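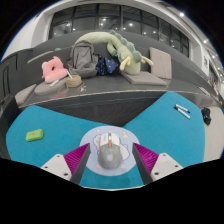 A hand-held gripper with ribbed magenta finger pads, with a computer mouse between its fingers.

The Sidelham Gripper Project is a student project in robot manipulation run by the engineering program at Sidelham College. Students record everyday handling tasks with a hand-held gripper and use the recordings to train control software for a robot arm. The project was proposed by Lavanya Rao, who teaches the program's controls course, and is open to second-year students and above.

Equipment

The hand-held tool has two fingers fitted with soft fin-ray pads. A fin-ray pad is built from thin ribs between two flexible walls and bends toward an object when pressed against it. The bases are white plastic and are attached with screws. A camera on the tool records the fingers and the space in front of them. The pads were redesigned by Hsin-yi Mak after early versions split at the tip.

Coursework

Each team selects a tabletop task and records 50 practice runs, which are reviewed but not used for training. A further 300 runs are then collected for the training set. Common tasks include moving a computer mouse, sorting markers and placing small items in a tray. Runs with a blocked camera or a dropped object are labeled separately - they are kept for error analysis. The first full data set, known as Donine, was closed on 31 January 2020 and held 1384 runs.

Assessment

Trained software is tested on the arm over 100 trials, with the starting position of the object changed between trials. Teams submit a written report and their labeled data. Grading was revised by Yaa Aidoo to give the report more weight than the trial score.

See also

Zarnthorpe Robotics League
Soft robotics
Imitation learning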